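# How a Manga Story Is Made

*A reading guide for pupils from the Verdale Children's Library*

Manga is the Japanese word for comics. In Japan, people of every age read manga, and there are stories on almost any subject: sport, cooking, space travel, ghosts, school life and history. This guide explains how a manga story gets from the artist's desk to the library shelf.

## Planning the story

The person who makes a manga is called a *mangaka*. Some mangaka write and draw everything themselves. Others work in pairs, with one person writing the words and the other drawing the pictures.

Before any proper drawing begins, the mangaka makes a rough plan of each page. The plan shows where the boxes, called panels, will go and what the characters will say. It is often very untidy. An editor reads it and may ask for changes, and a whole chapter is sometimes planned again from the start.
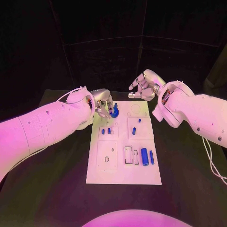 Once the editor has agreed to the plan, the pages are drawn in pencil and then gone over in ink. Many artists now do this work on a computer. Grey areas are made with patterns of tiny dots, known as *screentone*. Large black areas are filled in last.

## Chapters and volumes

Most manga is first printed one chapter at a time in a thick magazine. Later, several chapters are collected into a book, called a volume. Long stories can fill a great many volumes. Our longest series, *The Lanterns of Clultisville*, has reached volume 13, and the story so far runs to nearly 1000 pages – 977, to be exact.

Its main character is Won, a young mapmaker who sails from island to island in a leaking boat named *Cesix*. Readers who are new to the series should begin with volume 1, as the early chapters explain how Won came to own the map.

## Reading in the right order

Japanese manga is read from right to left. Start at what looks like the back of the book, then read the panels on each page from the top right-hand corner to the bottom left. Speech bubbles follow the same rule. 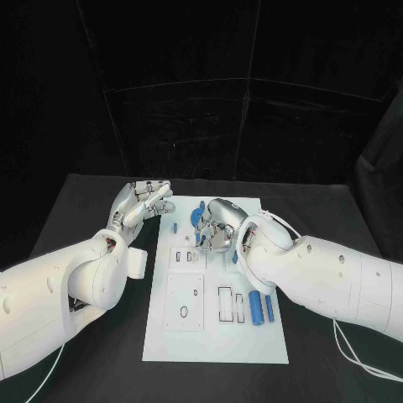 **Why are most manga printed in black and white?**

Black ink on plain paper is cheaper and quicker to print than colour. This matters when a new chapter is due every week or every month. Some chapters do have a few colour pages at the front, usually to mark a special event in the story.

## Borrowing manga

Manga is kept on the low shelves beside the picture books. Pupils may borrow up to four volumes at a time – please return them in order where possible. A display of pupils' own manga pages will open in February.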